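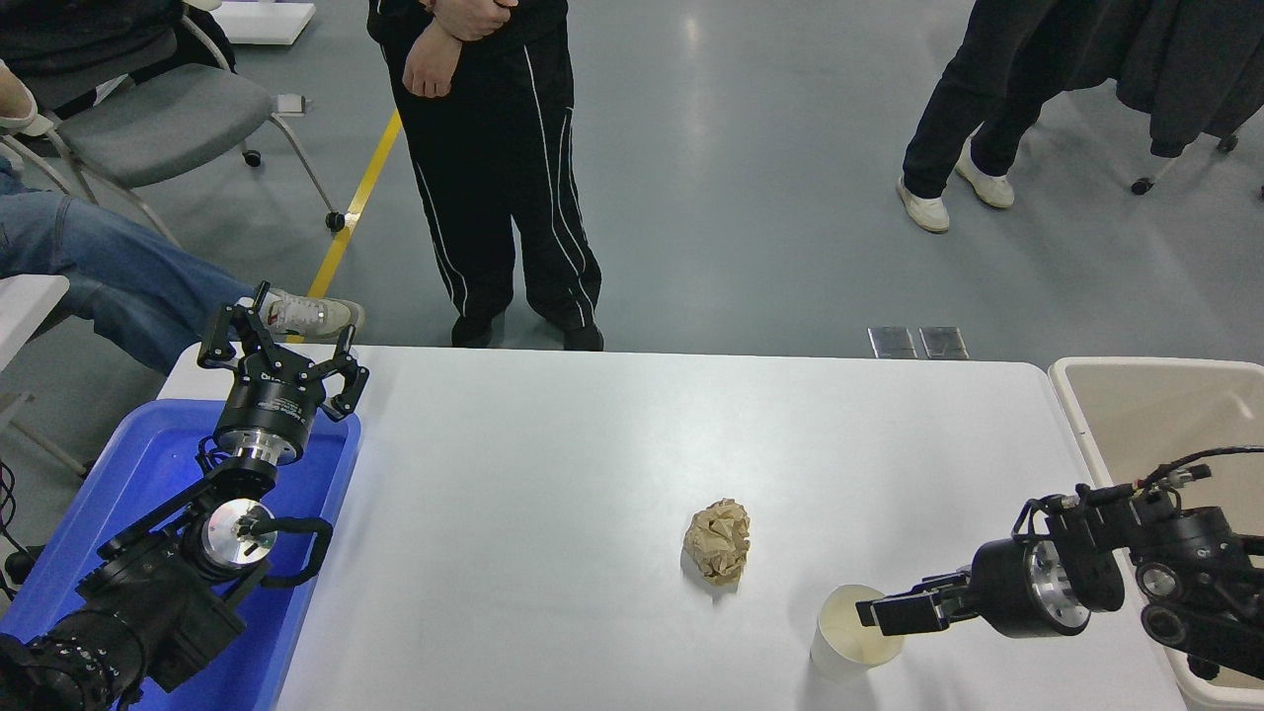 Clastau Choral Society, Members' List

From: Carolina Godinho
Date: December 23, 2022
Subject: Re: Scores for the spring program

Idalina Henriques wrote:
> Do we return the Prelitz scores before the break or keep them
> through the spring? I have two altos still asking for copies.
> Also, what did the hall at Seixas say about rent?

Keep them. The loan runs to September, and the library only charges if a copy goes missing. There are 30 in the set, so the altos can have theirs at the next rehearsal. Pencil only, please.

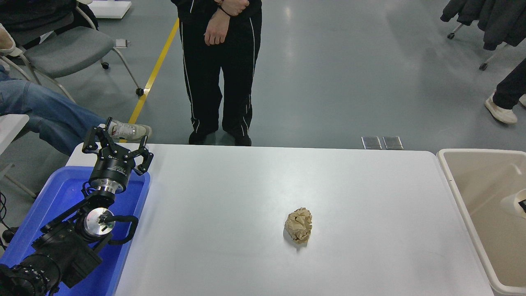 Seixas wants $500 for the evening, with the piano included. Last spring we took in $476 at the door, so I would like to ask at Cernport before we sign anything. Their hall is smaller but the parking is better.

If you have sung there, write to me off the list.

Carolina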